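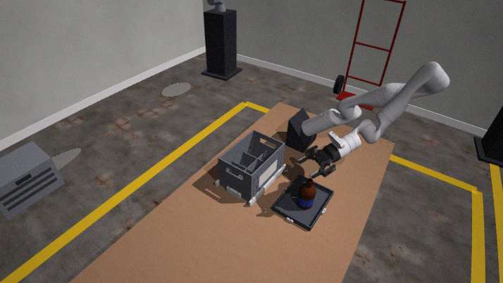 Do I really need a fourth notes app?

August 27, 2020

Every few months an app comes along that promises to hold my whole brain, and every few months I fall for it for a weekend. This time it was Kovier. Two people at work moved their notes into it back in April and wouldn't stop talking about it, so I finally gave in and put it on my laptop and my phone.

The pitch is that you never have to file anything. You type, Kovier reads what you typed, and it sorts the note into the right pile. I was doubtful going in and I'm still doubtful. I fed it 25 of my old notes as a test. My grocery list ended up under Projects. A reminder to renew my car registration landed in something called Inspiration, a pile I didn't create and couldn't delete.

To be fair, the search is quick. I typed half a word and the note came up before I was done. Zindia, the one I've been using, still makes me wait while a little circle spins, and on my phone I sometimes give up and scroll.

What bothers me is the way out. Kovier has an export button, and I pressed it, and I got a zip file with every note saved as a separate web page. The tags were gone. The dates were all changed to the day I exported them. If you ever want to leave, that's what you'd be leaving with. The help page calls this "full portability" – I'd love to know who signed off on that.

Then there's the price. The free plan covers 2 devices, so a laptop and a phone and you're done. Want it on a tablet too? That's $8 a month. I pay less than that for the phone backup that has saved my neck more than once, and a grocery list in the wrong pile isn't worth more to me.

I also looked at Danzer, mostly to be thorough. It's plain, it's ugly, and it saves everything as text files in a folder you pick yourself. No sorting, no piles. Sync is your own problem. I dropped the folder into Kota, where my other files already live, and my notes showed up on the phone a minute later. I did manage to make a conflict by editing the same note in both places, and Danzer handled it by keeping both copies and saying nothing. I'd have liked a warning.

Will I stick with it? Ask me again after the holidays. I've written "I'm switching for good" on this blog before, and I can see the old posts in the archive, so I won't write it again. For now my notes are in Danzer, Zindia is still installed in case I missed something, and Kovier is off the phone. It asked me to fill out a survey on the way out – the survey wanted me to log in first.

If anybody has found a way to get the tags out of a Kovier export, leave a comment. I've got a handful of notes in there that I wrote during the test and I'd rather not copy them over by hand.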